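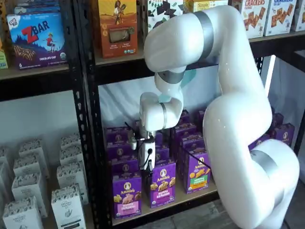 Glucose test at 26 weeks: what can I eat the night before?

Posted July 29, 2021

plomach_mum
Mine is booked for next week at 8.40. The letter says nothing but water from ten the night before and that's it. My friend was told to keep to her normal meals for three days first. Which is it? I get very sick if I skip breakfast.

Rin Nomura
Both, as far as I know. Eat as you normally would in the days before, then fast overnight. I had pasta at seven and a slice of toast just before ten. The drink was very sweet but I kept it down. Take a book, you sit there for two hours.

gastska82
I'd cut out sweets and white bread for the week before. I did and passed easily.

Yae Hirano
Please don't do that. If you cut right down on carbs beforehand it can throw the result off, and anyway the point is to find out how your body copes. My midwife was quite firm on this.

gastska82
Well mine never mentioned it. I was only saying what I did.

plomach_mum
Thanks all. Does anyone know if you can walk about between the blood tests? The clinic is the Kawaguchi one, top floor, and the chairs are awful.

Yae Hirano
They asked me to stay sitting. I went to the loo and no one minded, but a walk round the block would have been a no.

lurkau_lou
I was sick 20 minutes after the drink and had to rebook. Tell them when you arrive if you're still being sick in the mornings. Second time they put me on a bed and I was fine. Pack something for straight after, I had a cheese roll and a banana in my bag.

Rin Nomura
Yes to the food. Also ask how you get the results. I was told they only ring if it's high, so I heard nothing and spent a week wondering.

gastska82
Same here. I rang them in the end.

plomach_mum
I'll ring tomorrow and ask about the sickness and the results. Normal meals until then. Is plain tea allowed in the morning or is it really only water?

lurkau_lou
Only water.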